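Ticket 107: Garderobenständer Ikex dreht sich und steht schief (obere Etage, beim Geländer)
Status: gelöst, bleibt zur Beobachtung offen bis Dezember
Standort: Te Moana, obere Etage
Produkt: Ikex, Holz, braun, Hersteller Starkance

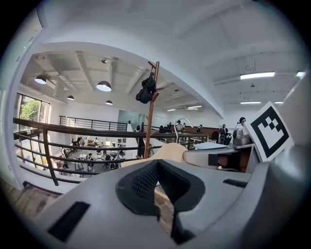

Könnten Sie bitte zuerst prüfen, ob die Stange sich im Fuß bewegt oder ob der ganze Ständer sich auf dem Boden bewegt? Das sind zwei verschiedene Fehler, und bei dem ersten dürfen Sie auf keinen Fall einfach die Schrauben fester anziehen. Bitte bis dahin keine schweren Mäntel aufhängen, vor allem nicht alle auf einer Seite.
(Kundendienst Starkance, 9.20 Uhr)

Eintrag, 10.05 Uhr

Vielen Dank für die schnelle Antwort. Ich schreibe das Problem noch einmal vollständig auf, meine erste Meldung war sehr kurz.

Der Ständer steht bei uns auf der oberen Etage in der Nähe vom Geländer. Er ist der Typ mit der schlanken Stange und den kurzen, schrägen Haken aus Holz, oben und auch weiter unten. Seit dem Umräumen im Büro steht er nicht mehr gerade. Wenn man eine Jacke an einen oberen Haken hängt, neigt sich die Stange langsam auf diese Seite. Wenn man die Jacke wieder nimmt, kommt sie nicht ganz zurück. Außerdem dreht sie sich ein bisschen, wenn man einen Ärmel vom Haken zieht, und dabei hört man ein trockenes Knacken.

Das schwarze Kleidungsstück, das oben hängt, habe ich für die Prüfung weggenommen und nachher wieder aufgehängt. Mit ihm und ohne es war der Fehler vorhanden, nur verschieden stark.

Ich mache mir ein wenig Sorgen wegen des Geländers. Es hat waagerechte Stangen, und zwischen ihnen ist Platz. Wenn der Ständer in diese Richtung umfällt, bleibt er wahrscheinlich am breiten Handlauf liegen, aber ein Schal oder ein Schlüsselbund aus einer Manteltasche kann nach unten fallen. Darum habe ich die Priorität auf „mittel“ gesetzt und nicht auf „niedrig“.

Eintrag, 10.40 Uhr

Prüfung nach Ihrer Frage:

Ich habe einen Fuß auf das Fußkreuz gestellt und die Stange mit der Hand bewegt. Das Fußkreuz blieb ruhig, die Stange bewegte sich. Dann habe ich den Ständer an eine andere Stelle getragen und dasselbe gemacht. Gleiches Ergebnis. Es ist also die Verbindung.

Danach habe ich trotzdem den Boden geprüft. Wir haben oben einen Holzboden mit Dielen, und bei einer Fuge merkt man mit der Fingerspitze einen kleinen Absatz. Ein Arm vom Fußkreuz stand genau dort. Ich denke, es sind beide Fehler gleichzeitig, der zweite ist aber kleiner.

Kundendienst Starkance, 11.15 Uhr

Das ist sehr hilfreich beschrieben, danke. Beim Ikex sitzt die Stange auf einem Holzdübel und wird von unten mit 4 Schrauben gehalten. Das Knacken kommt fast immer von einer Schraube, die im Holz keinen Halt mehr hat. Wenn man sie weiter anzieht, wird das Loch nur größer. Legen Sie den Ständer bitte auf eine Decke und lösen Sie alle Schrauben, ohne die Stange herauszuziehen. Schreiben Sie uns dann, welche sich leer drehen, und messen Sie bitte die Länge von einer Schraube.

Eintrag, 13.30 Uhr

Ich habe den Ständer abgeräumt und hingelegt. Eine Decke hatten wir nicht, ich habe zwei Mäntel genommen (mit Erlaubnis).

Ergebnis:
Schraube vorne links: fest, normal zu lösen.
Schraube vorne rechts: dreht leer, kam mit etwas Holzstaub heraus.
Schraube hinten links: dreht leer, musste ich mit der Zange ziehen.
Schraube hinten rechts: fest, aber sie saß schräg im Loch.

„Vorne“ ist bei mir die Seite mit dem Aufkleber. Ich weiß nicht, ob Sie das auch so nennen.

Länge der Schraube ohne Kopf: 38 mm. Alle sind gleich lang. Unterlegscheiben habe ich keine gefunden, auch nicht auf dem Boden oder zwischen den Dielen. In der Anleitung von Ikex sind aber Scheiben gezeichnet, auf der Seite mit dem Fußkreuz. Vielleicht sind sie beim Umräumen verloren gegangen, oder jemand hat den Ständer damals ohne sie zusammengebaut. Das kann ich nicht mehr feststellen, im alten Ordner liegt kein Montageprotokoll.

Den Dübel habe ich angeschaut, so weit es ging. Er hat keinen Riss. An einer Seite ist er glatt und glänzt ein wenig, als ob dort etwas gerieben hat.

Kundendienst Starkance, 14.10 Uhr

Vorne ist auch bei uns die Seite mit dem Aufkleber. Die Länge ist richtig, die Schrauben sind original. Die fehlenden Scheiben erklären einen Teil des Problems, denn ohne sie zieht sich der Kopf in das Holz hinein und die Verbindung verliert ihre Spannung.

Wir schicken Ihnen kostenlos einen Beutel mit neuen Schrauben und Scheiben. Die beiden ausgerissenen Löcher müssen Sie vorher füllen. Dafür gibt es zwei Möglichkeiten: Holzleim mit dünnen Hartholzstäbchen, oder Sie bohren auf und setzen einen Dübel ein. Für einen Ständer im Büro empfehlen wir die erste, sie geht ohne Bohrmaschine. Der Leim braucht eine ganze Nacht. Bitte stellen Sie den Ständer in dieser Zeit nicht auf.

Frage von uns: Haben Sie unter dem Fußkreuz Filze?

Eintrag, 14.35 Uhr

Ja, es sind Filzgleiter von Wellska darunter, die selbstklebenden. Zwei sind noch gut. Die anderen sind sehr flach geworden und einer ist zur Seite gerutscht, so dass der Arm halb auf dem Filz und halb direkt auf dem Boden stand. Das hatte ich beim Stehen nicht gesehen. Ich nehme neue, aber für alle Arme, sonst habe ich wieder verschiedene Höhen.

Während der Reparatur haben wir für die Jacken die Stuhllehnen. Auf den Handlauf soll bitte niemand etwas hängen, das habe ich auf einen Zettel geschrieben und oben an die Wand geklebt. Er hat leider nicht sofort gewirkt, um 15 Uhr hing schon ein Regenschirm dort.

Eintrag, nächster Tag nach Ankunft des Beutels, 16.50 Uhr

Der Beutel ist angekommen. Inhalt richtig und vollständig, die Scheiben sind etwas größer als in der Zeichnung, passen aber.

Arbeitsschritte, die ich gemacht habe:

Löcher mit einer kleinen Bürste sauber gemacht und den Staub herausgeklopft. Leim hineingegeben, Stäbchen hineingesteckt und bündig abgeschnitten. Dabei ist mir Leim auf das Fußkreuz gelaufen, ich habe ihn mit einem feuchten Tuch entfernt. Eine leichte Spur ist geblieben, unten, wo man sie nicht sieht.

Das schräge Loch (hinten rechts) habe ich auch gefüllt, obwohl es nicht auf Ihrer Liste war. Ich wollte die Schraube gerade haben. Ich hoffe, das war kein Fehler.

Ständer über Nacht liegen gelassen, mit einem Zettel daran.

Kundendienst Starkance, 17.25 Uhr

Das war kein Fehler, das hätten wir auch so gemacht. Bitte morgen in dieser Reihenfolge: alle Schrauben mit Scheibe nur locker eindrehen, die Stange gerade ausrichten, dann über Kreuz anziehen. Mit der Hand, ohne Akkuschrauber. Wenn der Widerstand deutlich größer wird, aufhören.

Eintrag, 8.30 Uhr

Leim ist hart. Die neuen Löcher habe ich mit einem dünnen Nagel vorgestochen. Schrauben über Kreuz angezogen, wie beschrieben. Bei der Schraube hinten links war ich zuerst unsicher, sie ging leichter als die anderen. Nach einer halben Umdrehung mehr hat sie aber gut gehalten.

Ausrichten war schwieriger als gedacht. Ich habe eine Wasserwaage an die Stange gehalten, aber die Stange ist rund und die Wasserwaage rutscht weg. Am Ende habe ich sie mit einem Gummiband befestigt. Vielleicht können Sie diesen Trick in die Anleitung schreiben.

Neue Filze von Wellska aufgeklebt und eine Stunde mit dem Gewicht des Ständers belastet.

Neuer Platz: 2 Handbreit weiter weg vom Geländer als vorher und so gedreht, dass kein Arm auf der Fuge steht. Die Jacken berühren den Handlauf jetzt nicht mehr, auch wenn der Ständer voll ist.

Eintrag, 12.15 Uhr

Belastungsprobe. Ich habe zuerst einen Wintermantel oben auf einer Seite aufgehängt und gewartet. Die Stange blieb gerade. Dann einen Rucksack mit Laptop an denselben Haken, das ist bei uns leider der normale Gebrauch. Sie neigt sich ein kleines bisschen und kommt wieder zurück, wenn man den Rucksack nimmt. Kein Knacken mehr, auch nicht beim Drehen.

Meine Fragen für das Ende:
Ist diese kleine Neigung normal?
Soll ich die Schrauben nach einer Zeit nachziehen?
Gibt es für den Ikex einen schwereren Fuß zu kaufen?

Kundendienst Starkance, 13.05 Uhr

Zu der Neigung: ja, das ist das Holz selbst, die Stange ist schlank und federt. Solange sie zurückkommt, ist alles in Ordnung.

Zum Nachziehen: einmal nach vier Wochen, danach nur, wenn Sie wieder etwas hören.

Einen schwereren Fuß gibt es für dieses Modell nicht. Taschen und Rucksäcke gehören an die unteren Haken, dort ist der Hebel kürzer. Mäntel bitte oben und auf verschiedene Seiten verteilen.

Die Wasserwaage mit dem Gummiband haben wir an die Kollegen weitergegeben, die die Anleitungen schreiben.

Eintrag, 13.20 Uhr

Danke. Ich habe den Zettel an der Wand geändert, darauf steht jetzt: Taschen unten, Mäntel oben, nichts auf das Geländer. Der Regenschirm hat einen Platz unten neben der Tür bekommen.

Nachziehen der Schrauben ist im Kalender für Dezember eingetragen. Die alten Schrauben liegen in einem Umschlag in der Werkzeugschublade, beschriftet mit der Ticketnummer. Wenn bis dahin kein Knacken kommt, kann das Ticket geschlossen werden.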